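요즘 출근길에 계속 같은 앨범만 듣고 있다. Grirken의 두 번째 정규 Cunda. 나온 지는 좀 됐는데 나는 4월이 다 되어서야 제대로 틀어봤고, 그 뒤로 다른 걸 못 듣는 중이다. 원래 이런 글은 다 듣고 한 달쯤 묵혔다가 쓰는 편인데 이번엔 그냥 쓴다. 묵히면 또 안 쓸 것 같아서.

Grirken을 처음 알게 된 건 Catorov에서 나온 컴필레이션 때문이었다. 레이블 샘플러라는 게 보통 세 곡쯤 듣고 덮게 되는데, 맨 끝에서 두 번째에 들어 있던 곡이 너무 이상하게 좋은 거다. 기타가 분명히 둘인데 둘이 서로 안 친하다고 해야 하나. 한쪽은 박자보다 살짝 먼저 나오고 한쪽은 늘 늦고, 그 사이에 보컬 Ilona Nyitrai가 졸린 사람처럼 끼어든다. 그날 버스에서 두 정거장 지나쳤다.

그래서 1집을 찾아 들었는데 사실 1집은 조금 실망했다. 곡은 좋은데 녹음이 너무 눌려 있다고 할까, 심벌이 전부 양철 소리가 났다. (좋아하는 분들 많은 거 안다. 돌 던지지 마시길.) 이번 Cunda는 그게 싹 없어졌다. 프로듀서가 Hefin Gethin으로 바뀐 덕이 크다고 본다. 드럼에 공기가 들어갔고 베이스가 드디어 들린다! 베이스가 이렇게 좋은 밴드였는지 1집만 듣고는 전혀 몰랐다.
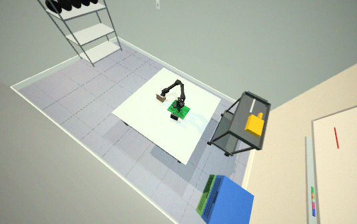
초록 받침대 위의 검은 로봇 팔

전부 13곡인데 길지 않다. 첫 곡은 오르간 음 하나를 길게 깔고 시작해서 아, 이번엔 분위기로 가나 했더니 일 분도 안 되어 드럼이 와르르 들어온다. 두 번째 곡 Lewis가 이 앨범의 간판인 모양이고 공연에서도 다들 이 곡을 제일 크게 따라 부른다는데, 나는 오히려 그다음 곡부터가 진짜라고 생각한다. 3번에서 5번까지 거의 쉬지 않고 이어지는 구간. 코드는 계속 비슷비슷한데 리듬이 조금씩 밀리면서 어느 순간 완전히 다른 노래가 되어 있다. 설거지하면서 듣다가 물 틀어놓고 멍하니 서 있었다.

6번은 솔직히 왜 넣었는지 모르겠다. 내레이션 비슷한 걸 하는데 영어도 아니고 뭐라는지 안 들리고, 뒤에 깔린 피아노만 좋다. 두 번 듣고 그 뒤로는 넘긴다.

LP로 들으면 여기서 판을 뒤집어야 해서 6번이 일종의 쉼표가 된다는 얘기를 어디서 읽었다. 그럴듯하긴 한데 나는 LP가 없다. 한정반으로 2,322장 찍었다는데 숫자가 왜 그렇게 애매한지도 궁금하고, 내가 들어갔을 땐 이미 품절이었다. 중고 가격은 보고 바로 창을 닫았다.

뒷부분은 훨씬 느슨하다. 8번에서 Sheyla Tamayo가 트럼펫을 부는데 멋 부리는 솔로가 전혀 없다. 그냥 후렴 끝마다 두 음, 세 음 정도 얹고 빠지는데 그게 너무 좋아서 나중엔 그 두 음만 기다리게 된다. 9번은 이 앨범에서 제일 빠른 곡이고 제일 짧다. 합주실에서 한 번에 녹음한 티가 난다. 끝에 누가 웃는 소리까지 들어가 있고. 10번, 11번은 아직 내 귀에 잘 안 붙는다. 나쁘진 않은데 둘을 바꿔놔도 모를 것 같다.

그리고 12번. 이 곡 얘기를 하려고 글을 시작한 건데 벌써 이만큼 썼네. 기타 하나랑 목소리로 시작해서 끝까지 거의 그대로 간다. 중간에 베이스가 들어오려다 마는 것 같은 부분이 있는데 처음엔 내 이어폰이 잘못된 줄 알았다. 다시 돌려보니 진짜로 음 하나만 치고 빠진다. 가사는 이사 나가는 집에 대한 노래인 것 같고, 빈 방에 대고 전화번호를 불러주는 대목이 나온다. 거기서 Ilona 목소리가 처음으로 졸리지 않게 들린다. 월요일 아침 지하철에서 듣기엔 좀 위험한 곡이다.

이 곡을 두고 친구들 단톡방에서 말이 좀 있었다. 나는 앨범이 12번에서 끝났어야 한다는 쪽이고, 마지막 곡은 앙코르처럼 붙여놓은 느낌이라고 했다가 바로 반박을 당했다. 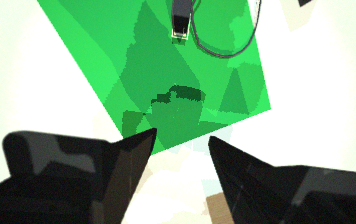
Nafula Simiyu는 정반대라고 했다. 12번으로 끝나면 너무 뻔한 마무리가 되고, 13번이 시끄럽게 들어와서 분위기를 망쳐주니까 다시 1번으로 돌아갈 마음이 생긴다는 거다. "슬픈 곡으로 끝나는 앨범은 한 번 듣고 꽂아두게 되잖아. 이건 계속 돌리게 돼." 1번 오르간이랑 13번 마지막 음이 같은 음이라는 것도 알려줬다.

집에 와서 반복 재생으로 확인해 봤더니 정말 같은 음이다. 이어서 들으면 어디가 끝이고 어디가 처음인지 모르게 붙어 있다. 그걸 모르고 계속 12번에서 끄고 있었으니 조금 억울하긴 한데, 그래도 13번이 곡 자체로 좋으냐고 하면 글쎄. 후렴을 네 번이나 할 노래는 아닌 것 같다. 두 번이면 됐다.

Rhodri Morris가 쓴 가사가 1집보다 줄었다는 것도 적어둔다. 예전엔 말장난이 많아서 번역기를 돌려도 뭔 소린지 알 수가 없었는데, 이번엔 문장이 짧고 쉬워서 나 같은 사람도 대충 따라간다. 대신 1집의 그 말 많은 느낌을 좋아한 사람은 심심할지도.

점수 매기는 건 잘 못하지만 굳이 하자면 5점 만점에 넷 반. 반은 6번 때문에 깎았다. 처음 듣는 분은 4번부터 들어보고 마음에 들면 앞으로 돌아가는 걸 추천한다. 이어폰보다는 스피커가 낫고, 스피커가 없으면 드럼이 왼쪽으로 좀 쏠려 들리는 건 감안하시길.

다음 글은 Catorov 컴필레이션에 있던 다른 팀들 얘기를 할까 한다. 30분짜리 EP를 낸 팀이 하나 있는데 그것도 꽤 괜찮다. 혹시 Cunda LP 두 장 갖고 계신 분 있으면 댓글 좀 주세요. 진짜로요.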